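Nesting Bowl Sets: Frequently Asked Questions

Prundness Housewares, Customer Information
Last revised 2 Oct 2026

The following answers apply to all nesting bowl sets sold under the Prundness name, including those supplied through the Vukum stores and the Afridi catalog. Customers who purchased a set before April should also read the section on replacement pieces.

GENERAL

What is a nesting bowl set?

A nesting set is a group of bowls graded in size so that each one sits inside the next. Stored this way, the whole set occupies little more shelf space than its largest member. Each size is given its own color so that the order can be seen at a glance and a missing piece is noticed before the set is put away.

Which bowl should be used for which task?

The largest bowl is intended for mixing dough, tossing salad and rinsing leafy vegetables. The middle sizes suit batters, marinades and whisked eggs. The smallest are meant for measured ingredients, dressings and scraps. Customers are free to depart from this guidance, but a bowl should not be filled above 80 percent of its height when the contents are to be stirred.

May the bowls be used on any surface?

Any flat, stable surface is suitable. A dark, plain tabletop makes the colors easy to tell apart, and many customers find it helpful when sorting a set with children or with persons who have reduced vision. The base of each bowl should be wiped before it is set down, as grit trapped underneath may scratch both the bowl and the table. 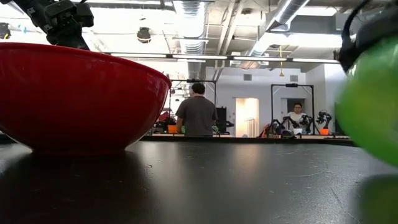 Where a table has been recently polished, a thin cloth may be placed under the largest bowl during vigorous mixing. The cloth should be removed before the set is nested for storage.

CARE AND CLEANING

How should a new set be prepared for first use?

Separate all pieces, remove any labels and wash each bowl in warm water with a mild detergent. Rinse well and allow to air dry. Adhesive left behind by a label can be removed with a little cooking oil on a soft cloth, followed by a second wash.

Are the bowls safe in a dishwasher?

Yes, on the upper rack, provided that the bowls are placed singly and face down. Bowls that are washed while nested will not come clean. The heated drying cycle should be turned off.

May the bowls be used in a microwave or conventional oven?

No. The sets are sold for preparation, serving and storage only. Hot foods may be placed in the bowls once they have cooled to 85 degrees Celsius or below. Boiling liquids should be allowed to stand for 3 minutes before pouring.

How are stains removed?

Tomato, turmeric and beet may leave a tint, particularly in the lighter colors. A paste of baking soda and water, left in place for an hour and then rinsed, will lift most marks. Bleach and abrasive pads should not be used. Fine surface scratches are a normal result of use and do not affect the safety of the bowl.

STORAGE

What is the correct order for nesting?

Begin with the largest bowl and work inward, setting each piece down level. In sets that follow the warm-to-cool color order, red is outermost, orange sits inside it, and a yellow-green bowl comes next. Smaller pieces are added in the same manner until the set is complete.

My bowls have become stuck together. How can they be separated?

Bowls that were nested while damp sometimes hold fast. Fill the inner bowl with cold water, stand the outer bowl in warm water for several minutes, and turn the inner bowl gently. Do not pry the rims apart with a knife or other tool. Should the bowls remain stuck, repeat the procedure with fresh water.

Can other small items be kept inside the set?

Light items may be kept in the innermost bowl. Items that are taller than the bowl should be stored elsewhere, and nothing should be placed between two nested bowls, where it would press against the walls and cause the stack to lean.

How should a mixed group of kitchen items be sorted before it is put away?

Clear a working area large enough for every piece to stand apart. Start the stack on one side and leave the unsorted bowls on the other, with strainers, lids and similar articles toward the front. Pieces are then moved across one at a time. A bowl with something in it must be emptied before it joins the stack. 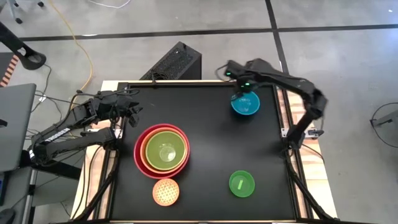 Once the bowls are nested, lids should be stored upright beside the set or flat beneath it. Perforated pieces must be fully dry before storage, as water held in the openings will drip onto whatever lies below.

Is there a limit on how high sets may be stacked?

Two complete sets may be stored one on top of the other if the shelf is level. Taller stacks are not recommended in cabinets above shoulder height.

REPLACEMENT PIECES AND RETURNS

Can a single bowl be replaced?

Single bowls are available in all current colors. Because shades vary slightly from one production run to another, a replacement may not match the older pieces exactly. Customers whose sets date from before April should measure the rim of the next larger bowl before ordering, as the sizes were revised in that month.

Are Prerkness lids compatible with these bowls?

Prerkness lids fit the current sizes only. They are sold separately and are not covered by the bowl warranty.

What does the warranty cover?

The warranty covers cracks, warping and faults in color that arise under ordinary household use. It does not cover heat damage, staining or loss. A claim should be accompanied by proof of purchase and a clear photograph of the affected piece.

May a set be returned after use?

Unused sets may be returned within 100 days of purchase. Used sets are accepted only where a fault is present. Return postage is refunded once the fault has been confirmed.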